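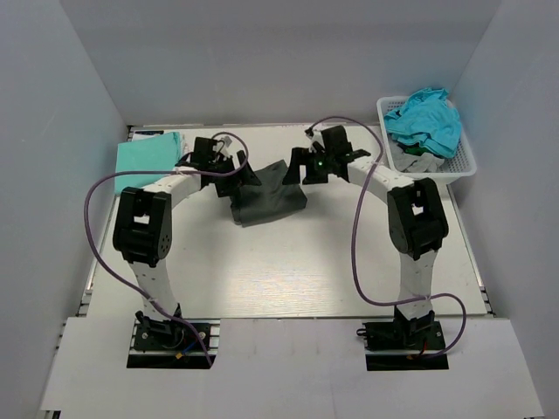
Dark gray cloth on a white tabletop. Photo: Cornetti Household Textiles

FOR IMMEDIATE RELEASE

Cornetti Household Textiles Publishes Stustby Guide to Folding, Storing and Caring for Everyday Cloths

Free printed and online guide covers kitchen, cleaning and table cloths; colored cloth collection expands to include dark gray

TENIS, 2021-07-02 – Cornetti Household Textiles today announced the publication of the Stustby Guide, a 73-page handbook on the folding, storage and routine care of the cloths used in homes, school kitchens, small restaurants and community halls. The guide is available at no charge from the company's website and in print from its store in Tenis.

The publication coincides with the addition of dark gray to the Stustby collection, the company's line of plain woven cloths for kitchen and household use. The collection has until now been sold in white, oatmeal and dark blue. Dark gray was the color most often requested by customers who wrote to the company during the past year, and it will be offered in every size in which the existing colors are sold.

"People have a drawer somewhere in the house where the cloths go, and in many homes that drawer does not close properly," said Kylie Faulkner, director of household products at Cornetti. "We have sold cloths for a long time and have said very little to our customers about what to do with them afterward. The guide is our attempt to correct that. It is written for a person standing at a table with a basket of clean laundry and a limited amount of time."

About the guide

The Stustby Guide opens with the work surface. It recommends a flat, pale, uncluttered table on which the edges of a cloth can be seen clearly, and it advises that the cloth be spread fully and smoothed from the middle outward before the first fold is made. According to the guide, most uneven stacks begin with a cloth that was folded while one corner was still turned under. Readers without a suitable table are shown how to use a bed, a clean counter or a closed washing machine lid.

Ten folds are described in full. They begin with the plain half fold and continue through the thirds fold for drawers, the shelf fold for open storage and the rolled fold used for cloths kept in baskets. Each fold has its own page, with the steps written out in short sentences and with the finished measurements given for small, medium and large cloths. A separate chapter deals with cloths that have lost their shape in the wash and no longer have square corners. The guide suggests folding these to the longest straight edge and placing them at the bottom of the stack.

Further chapters address stain treatment, line drying, ironing, the rotation of stock in shared kitchens and the sorting of cloths by use. The guide takes a firm position on the last of these. Cloths for dishes, cloths for counters and cloths for floors should be kept apart at all times, including in the laundry, and the company recommends a different color for each. A reader who prefers a single color may sew a loop of contrasting thread into one corner.

The chapter on drawers has been written with particular attention to small apartments. It explains how to measure a drawer before choosing a fold, how to file cloths upright so that each one can be taken out without disturbing its neighbors, and when a shelf or a hanging rail will serve better. A worksheet at the end of the chapter may be cut out or copied.

Preparation and household survey

Work on the guide began in February, when Cornetti sent a questionnaire to customers on its mailing list. Completed replies were received from 332 households. Respondents were asked where they keep their cloths, how they fold them, who in the home does the folding and at what point they consider a cloth to be worn out.

The replies shaped the contents of the guide in several ways. A chapter on decorative napkin folding, which had been planned from the start, was reduced to a single page after very few respondents expressed interest in it. The chapter on old cloths was made longer. Many households reported that they keep worn cloths for years without deciding what to do with them, and a number of respondents asked directly for permission to throw them away.

"The letters that came back with the questionnaires were more detailed than we had expected," said Usa Sombatkul, editor of the guide. "One household sent a drawing of its linen closet with every shelf labeled. Another explained, over two pages, a disagreement about whether a dish cloth should be folded in half or in thirds. We have included both methods. Thirds is easier to store in a standard drawer, and half is quicker, and the guide says so and leaves the matter there."

Ms. Sombatkul tested each set of instructions with readers who had not seen it before. Where a reader stopped or turned the cloth the wrong way, the wording was changed. The instructions for the shelf fold were rewritten more often than any others and now include a reminder to turn the cloth a quarter turn after the second step.

The dark gray cloths

The new dark gray cloths are woven for Cornetti by the Nishimura mill, which also produces the other colors in the Stustby collection. The weave, weight and hem are the same as in the existing range. Customers who already own Stustby cloths will be able to stack and store the new color together with the old ones.

The company advises that dark gray cloths be washed separately the first two times. Lint from light towels shows more readily on a dark surface, and the guide includes a note on washing dark cloths inside a mesh bag and shaking them out before drying. Fabric softener is not recommended for any cloth in the collection, as it reduces the amount of water the cloth can take up.

Dark gray is intended chiefly for the heavier jobs of the household, such as wiping stove tops, drying pans and cleaning up after meals. It is also suitable as a plain table cloth or tray liner. "It is a quiet color and it forgives a good deal," Ms. Faulkner said. "Coffee, for one thing. Our customers told us they wanted a cloth they could leave out when guests arrive – and that they could use again the next morning on the counter."

Cloth return program

Cornetti will continue its cloth return program alongside the publication of the guide. Under the program, customers may bring clean, worn cloths of any make to the Tenis store, where they are sorted. Those in usable condition are passed on to local workshops and animal shelters, and the remainder are sent for fiber recycling. The store received 3372 cloths in the program's first year of operation.

Cloths brought for return should be washed and fully dried. They do not need to be ironed. The company asks that they be folded flat and tied in bundles with string or a strip of fabric, as plastic bags must be removed by hand at the sorting table. Cloths that have been used with paint, oil or solvents cannot be accepted.

The final chapter of the guide sets out a simple test for deciding whether a cloth should be kept, cut down for cleaning or returned. The cloth is held up to a window. If light comes through evenly, it has useful life left in it. If there are thin patches near the middle, it may be cut into smaller pieces along the stronger edges, and instructions for a basic hem are provided.

Availability

The Stustby Guide may be read or downloaded from the Cornetti website beginning today. Printed copies are available from the service counter at the Tenis store while supplies last, with a limit of one per household. Schools, community kitchens and housing associations may request additional copies in writing. A large-print edition is in preparation.

Dark gray cloths are on sale now at the Tenis store and by mail order, singly and in sets. The price is the same as for other colors in the collection.

Folding tables will be set up on the ground floor of the store during regular opening hours for the remainder of the month, and staff will be present to answer questions about the guide. Visitors are welcome to bring cloths from home. No registration is required.

About Cornetti Household Textiles

Cornetti Household Textiles designs and sells cloths, towels and table linens for daily use. The company is based in Tenis, where it operates a store, a mail order department and a mending service.

Media contact

Usa Sombatkul
Publications Office
Cornetti Household Textiles, Tenis

Review copies of the guide and samples of the dark gray cloths are available to members of the press on request.

###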